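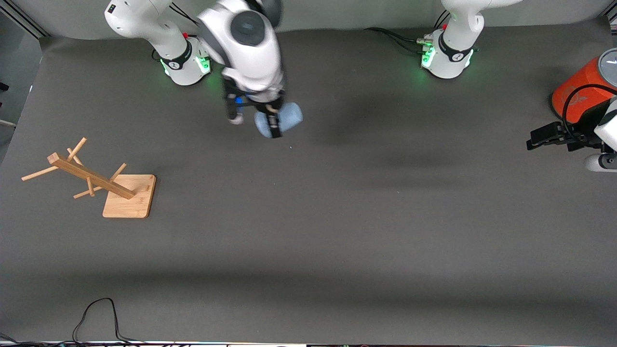 Photo: Stemside

Section 4. Setting up and loading the mug tree

Read the whole section first. Takes over 20 minutes if the base is glued, a lot less if you skip the glue.

Before you start
Clear a patch of bench and put a mat down. Grey, any colour, doesn't matter, just something with a bit of grip so the base doesn't skate. Tea towel folded flat will do. Wipe the underside of the base. Sawdust from the packing gets in the thread hole – blow it out.

Putting it together
1. Stand the base on the mat, hole up.
2. Screw the post in by hand, clockwise. Stop when it's snug. No pliers.
3. Check it stands straight. If it leans, back it off and start again, you've crossed the thread.
4. Push the pegs in, lowest first, angled up. Twist as you push.
5. Wobbly peg? Dab of wood glue, wipe off the extra, leave 40 minutes before hanging anything.

Note: Pudico trees come with the pegs already in. Go straight to step 6.

6. Turn the tree so the lowest pegs face left and right, not straight at you. Easier to reach round.

Hanging the mugs
7. Dry mugs only. Drips run down the post and lift the finish.
8. Hold the mug by its body, tip it a little so the handle clears the peg, then slide it on. Let go once the handle is sitting right down in the crook.
9. First mug low. Second one low on the oppposite side. Then work up, swapping sides as you go.
10. Heavy mugs at the bottom, light ones up top.

CAUTION: Never load one side only. It will tip.
CAUTION: Keep it 2 hand widths back from the bench edge, more with kids about.

Note: Herath mugs have a tight handle and some won't go over the thicker pegs. Dont force it, the glaze chips. Put them on the shelf.

Taking mugs off
Reverse order, top ones first. One hand on the post, lift, then pull toward you. Swap sides same as before.

Care
Damp cloth, then a dry one. No dishwasher, no soaking. Food-safe oil every June or whenever the colour goes dull. Leave overnight before the mugs go back on.

Peg snapped? See Section 6 – spare parts.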